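Why Was the Hearing Moved? Postponed Criminal Hearings at the District Court of Trarkcombe

Student project report, second year, Law and Public Administration
Aurélien Hoarau
Project partner: Aishwarya Rajan
Supervisor: Thierry Mallet
Submitted August 27, 2019

1. The question

The first time I sat in the public seats of the court in Trarkcombe, I waited the whole morning for a case of a stolen scooter, and the case was not heard. The judge said a new date, the clerk wrote it down, and the people stood up and left. It took less than three minutes. A woman behind me said to her son that it was the third time.

Our project started from that morning. We wanted to know how often a criminal hearing is postponed, what reason is given, and if the reason is written in such a way that a person who was not in the room can understand it later. We did not study if the decisions were right. This is a question for lawyers with much more experience than us.

The court of Trarkcombe hears small and middle criminal cases: theft, damage, fights, driving offenses, threats. The serious cases go to Loltedlow, where there is a larger building and a permanent office of the prosecutor. Several of the defense lawyers work in both towns and must travel between them, and this will come back in section 5.

2. Material

We used two kinds of material. The first is the court list, a paper that hangs near the entrance and is also kept in a binder at the registry. The registry allowed us to copy the lists of one full year. Altogether they contain 3,346 criminal hearings. With every hearing there is a case number, a room, an hour, and, after the hearing, a short note of the result. We copied no names of defendants, and we skipped the cases in the youth court, where the public is not allowed.

The second material is our own observation. We sat in the public seats for 80 hearings and wrote down what was said about the date, in the words of the judge as well as we could. We also had short talks with two lawyers from the firm Pandey and with one clerk, who did not want her name in the report.

Copying was slow. On a good day Aishwarya could enter up to 200 lines in the table, but the handwriting in the older binders made many days not so good. We checked each other's pages, and where we did not agree we went back to the binder.

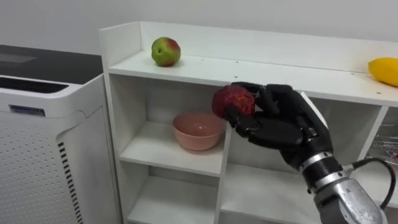

Josiane Lemaire asked, after she read our first draft, why we trusted the note of the result at all, when it is written by a clerk in a hurry at the end of the session and no party ever signs it. She would have preferred that we use the official minutes. We think the remark is correct. The minutes are more complete, but a student can not get them without permission in every single case, and we had permission for the lists only. So the reader must keep in mind that our numbers describe what the lists say. When a clerk wrote nothing, we counted the hearing as held, and it is possible that the true number of postponed hearings is higher.

3. How many

Of the 3,346 hearings, 763 have a note that says the hearing was moved to another date. It is a little less than one in four. The lawyers from Pandey were not surprised. One of them had guessed one in three, the other did not want to guess.

The share is not equal over the year. It is high in August, when many witnesses are away and one of the two courtrooms is closed, and it is high again before the winter break. It is also not equal over the day. Hearings planned late in the morning are moved more often than the first ones, and this has a simple explanation: if the first case runs long, the last one before lunch has no more time. The clerk told us that everybody in the building knows this. Still the lists keep the same distance between hearings for a quick traffic case and for a fight with five witnesses.

4. Sorting the reasons

The notes are short. Some have one word ("witness"), some have one line, and some have only the new date. We decided to sort them in groups: a person is missing, a document is missing, the lawyer asked for time, the court had no time, and no reason given. At the beginning we had more groups, for example we separated the missing defendant from the missing witness, but too many notes said only "absent" and did not tell who.

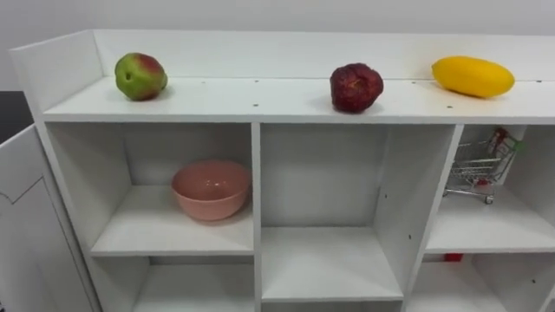 The hardest notes to sort were those with two reasons in one line. A typical one is "expert report not arrived, counsel asks for delay." Is it a missing document, or is it a lawyer who asked for time? Aishwarya put these notes in the group of the document and I put them in the group of the lawyer, and we discovered it only after two weeks. With things that one can see it is an easy job, nobody will mix the green apple with its bit of red and the dark wrinkled fruit nearer to the middle of the shelf, even when he can not say for sure what the second one is called. A note in a court list has no color. In the end we followed the rule that the first reason written is the reason that counts, and we redid all the pages where a double reason appeared. The rule is a bit mechanical, but two people can apply it and get the same table.

The largest group is "a person is missing." Then comes "no reason given," and this we did not expect. After that the missing documents, then the requests of lawyers, and last the lack of time of the court. We want to be careful with the last place. A clerk who writes about her own court may not like to write that it had no time, and in our own observation this reason was said aloud more often than the lists would let one believe.

5. What we heard in the room

The observed hearings gave us a different view. When a hearing is postponed, the judge nearly always says why, often with two or three sentences, and mostly in a polite way. The defendant hears it. But in the list it becomes one word or nothing. A person who comes later, for example a new lawyer, or the victim who could not come that day, has only this word.

We also noticed how the new date is chosen. The judge proposes, the prosecutor looks in a calendar, the lawyer looks in a telephone. The defendant is asked last, and in some hearings is not asked. In one case the defendant said that on the new date he must work, and the judge answered that he can bring the summons to his employer. It may be true in law, but the man did not look convinced.

Interpreters are a chapter for themselves. The court orders them from an agency called Bulter. If the hearing is moved, the interpreter must be ordered again, and it is not always the same person. We saw one hearing where the interpreter came, and the file did not, and the next time the file was there and the interpreter was at the court in Loltedlow. Sandrine Baudry, who read our observation notes, told us that we should not draw a general rule from one unlucky case, and so we only report it.

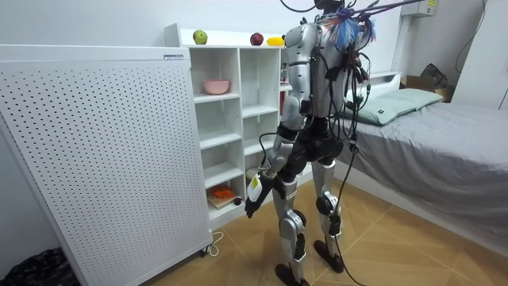
We tried to make a drawing of who must be ready before a criminal hearing can start. In the center is the judge with the file. Then the prosecutor, the defendant, the defense lawyer, the witnesses, sometimes the interpreter, the expert, the police officer who wrote the report, and the victim. Between them go the letters: summons, confirmations, requests, copies. Our first version came out like the back of the silver and black robot, with a bundle of cables falling on it from above and loose black wires down its sides, and Thierry Mallet asked us very kindly which line was the summons and which was the answer. We could not tell him quickly. The second version has only the persons, and a thicker line where the absence of a letter can stop the hearing. The thickest line goes to the witness, as the court has no easy means to know before the morning if the letter was really read.

6. Limits

We looked at one court and one year. The results can not be carried over to Loltedlow, where the cases are heavier and there is a special office for witnesses. We also did not follow the same case through all its dates, so we can not say how long a person waits in total. The woman with her son spoke of the third time, and our table has no way to show if she was an exception.

Our observed hearings were chosen by our timetable at school, mostly in the morning. Maybe the afternoons are different.

7. Proposals

We write these with modesty, as the people of the registry know their work better than we do.

The result note could have a fixed set of reasons, printed on the sheet, with a box to mark. It costs no more time than one word by hand, and the group "no reason given" would become smaller.

Long cases and short cases should not get the same space in the list. The clerk told us that the judges already know from the file which case will be long – only this knowledge does not go to the person who makes the list.

The new date should be given to the defendant on paper before leaving the room. In the hearings we observed it was mostly said aloud and sent later by mail.

For the interpreters, the agency could be informed of the new date the same day, by telephone. We asked Bulter how they receive it now, and the answer was that it comes by letter, like all the rest.

8. Thanks

We thank the registry of Trarkcombe for the table and the lamp near the binders, the two lawyers from Pandey for their time between hearings, and Josiane Lemaire for her questions. The full table, without any names, is kept at the department and can be read there on request.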